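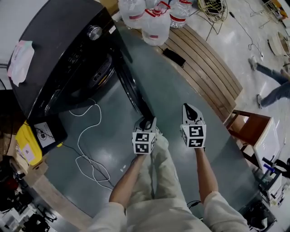 When will the Okivia fractions workbook be in classrooms?

The pilot edition already is, in 11 schools around Trotton, and the finished edition goes to the printer as soon as the answer key is fixed.

Okivia Workbook Project: Progress Report to the Kirulthorpe Fund
July
By Dexter Enriquez

Hi everyone, and thanks for letting me send this in my own words again instead of filling out the grid. I did try the grid. It wanted me to put "children like the pizza page" in a column headed Risk, so I gave up and went back to paragraphs.

When I last wrote we had a stack of draft pages, a very patient illustrator and no idea whether fourth graders would sit still for a whole workbook on fractions. We now have a printed pilot edition, 2915 copies of it, and all of them have left my garage (my car is very happy about this, it had been living on the street since the spring). Zhong did the printing for us and the price came in a bit under the quote, mostly because we dropped the foil star on the cover. I was sad about the star for maybe a day.

What's in it, for those of you who joined the board after the proposal: each unit starts with a short story problem, then a drawing activity, then practice problems that get harder down the page, then a "try it at home" box. The vocabulary is kept simple on purpose. We say "top number" and "bottom number" first and bring in numerator and denominator once the kids have something to hang the words on. Some teachers love this and some want the real words from the first page, and I expect that argument to outlive me.

The teacher feedback cards are where most of my time has gone. We've had 277 back, which is way more than I budgeted envelopes for! I've read every one and typed the useful parts into a spreadsheet, and the short version is that the number line unit works great and the mixed numbers unit doesn't. Kids get to the page where three wholes and one fourth turns into thirteen fourths and they just stop. A couple of teachers wrote that they skipped it and came back later in the month, after doing the same thing with measuring cups on the rug. So that's what the rewrite does now. Measuring cups first, then a picture of measuring cups, then the numbers.

I also want to own up to the spiral binding. I pushed for it, it cost extra, and the left-handed kids hate it. The finished edition will be stapled and punched for a binder, so families can pull pages out and stick them on the fridge if they want to.

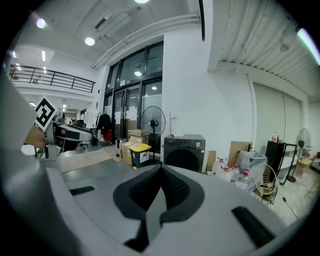 Okivia Project Reports, Vol. 2, No. 3, p. 7

On money, we are in good shape. The printing line is spent, the illustration line is nearly spent, and the travel line has hardly been touched, because it turns out teachers would much prefer a phone call after the buses leave than a visitor standing at the back of math class. I'd like to move what's left of travel into the Spanish edition. I know that needs your okay, and I'll send the form separately so it doesn't get buried in all this chatter.

The Spanish edition itself is further along than I expected. The story problems are translated and checked, and the practice pages mostly needed new headings. The hard part has been the word wall cards in the back, where the English set leans on rhymes. We're writing new rhymes from scratch. They're better than mine, if you want to know.

Then there's the teacher's guide. It was supposed to be a slim little thing, and it has grown to over 40 pages, and I keep hearing that it's too long from the same people who ask me to add stuff to it. I've pulled the sample lesson plans out into their own booklet and moved the standards chart to the inside back cover, where you can find it without digging. The section on grouping kids for the fraction games got cut in half and reads better for it.

The answer key is the one thing that's really behind. There are mistakes in it. Most are small ones, where we changed a problem late and didn't change the answer to match, but a key you can't trust is no use to a substitute at 8 in the morning with a room full of kids. I've stopped patching it and I'm working every problem again from the first page, by hand, with a pencil. It's slow going, and I'm enjoying it more than I should.

I sent the reworked mixed numbers unit out to the pilot schools and asked for blunt opinions. 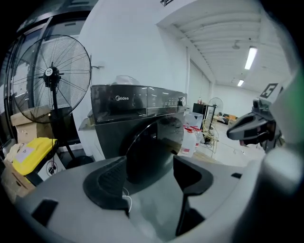 Please don't make the new unit any longer, came the answer from one of the Trotton classrooms, and could the practice problems have more space under them, because fourth graders write big and by the second row they are working in the margins.

Fair enough! We've opened up the spacing on every practice page and moved the extra problems to the back. It does add a few sheets to the book, and Zhong tells us the price holds as long as we stay with the lighter cover stock. I think that's a good trade.

Still to do before my next report: finish the key, get the Spanish rhymes drawn up, settle the cover color (teal is winning, I voted for orange), and pick a home for the leftover fraction strips, which are in boxes under my desk and keep catching my feet. I'd also love to bring a few student pages to the fall meeting if there's a table to spread them out on. One kid turned the pizza page into a whole restaurant menu with every price written as a mixed number, and I want you all to see it.

Call me any afternoon if something in here needs more detail.

Comments

marlow_4th: We used the pilot copy all spring. Agree about the binding. Will the stapled version still have the cut-out fraction strips in the back?

Dexter Enriquez: Yes, same strips, on heavier paper this time.

roomsix: Please keep numerator and denominator on the word wall even if they show up later in the book. Our state test uses them.

P. in Trotton: My daughter would like it known that she voted orange too.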